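Fluorescent lamp

A fluorescent lamp is an electric light source that produces visible light by means of a gas discharge and a phosphor coating. The most familiar form is the straight glass tube, used since the late 1930s in offices, schools, shops, workshops and garages. Bent and compact versions were later made for household sockets.

Operation

The tube holds a small amount of mercury and a noble gas at low pressure, usually argon. At each end is a tungsten electrode coated with a material that gives off electrons when heated. When the lamp is on, current passes through the gas and excites the mercury atoms, which release mostly ultraviolet radiation. The phosphor powder on the inside of the glass absorbs this radiation and gives off visible light. Ordinary glass blocks nearly all of the remaining ultraviolet.

The mix of phosphors decides the color of the light. Older halophosphate powders gave a slightly green or bluish white that many people found harsh. Triphosphor tubes combine powders that emit in the red, green and blue parts of the spectrum, and they show colors more faithfully.

Ballasts

A gas discharge does not limit its own current, so every fluorescent lamp needs a ballast. Magnetic ballasts are coils wound on an iron core. They are heavy and long-lasting, but they let the light flicker at twice the frequency of the power supply and may hum as they age. Preheat circuits also need a starter, a small canister that warms the electrodes and then opens to strike the arc.

Electronic ballasts run the lamp at a much higher frequency, above what the eye can detect. They weigh less, waste less power and start the tube faster -- some models almost at once, though instant starting can shorten the life of a tube that is switched often.

Tube sizes

Straight tubes are named by diameter in eighths of an inch. A T12 is one and a half inches across, a T8 is one inch, and a T5 is five-eighths of an inch. T12 and T8 tubes share the same two-pin base, but they are not always interchangeable, as the ballast has to suit the tube.

Fixtures

The simplest fixture is the batten or strip light, a narrow metal housing with a lampholder at each end, fixed straight to the ceiling or hung from chains. Recessed troffers are set into suspended ceilings and often have a plastic diffuser or metal louvers to cut glare. Wraparound fixtures enclose the tubes in a clear or frosted cover. In long rooms the fixtures are commonly set in rows parallel to the windows, so that each row can be switched separately as daylight changes. 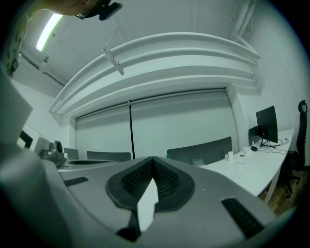
A long fluorescent fixture lit on a white ceiling.

Wear and failure

Tubes darken at the ends as the electrode coating wears away. A worn tube may blink, glow only at the ends or fail to start. Light output also falls slowly over the life of the tube as the phosphor breaks down. Cold affects both starting and brightness, and standard tubes do poorly in unheated buildings in winter.

Disposal and replacement

Because of the mercury, used tubes are often collected apart from household trash. Recyclers crush them in sealed equipment and separate the glass, metal ends and powder. If a tube breaks indoors, the usual advice is to air out the room and pick up the pieces without using a vacuum cleaner.

LED tubes have replaced fluorescent lamps in much new construction. Some fit the old fixture and use its ballast, while others require the ballast to be bypassed and the fixture rewired.

See also: Electrical ballast; Gas-discharge lamp; Phosphor; Troffer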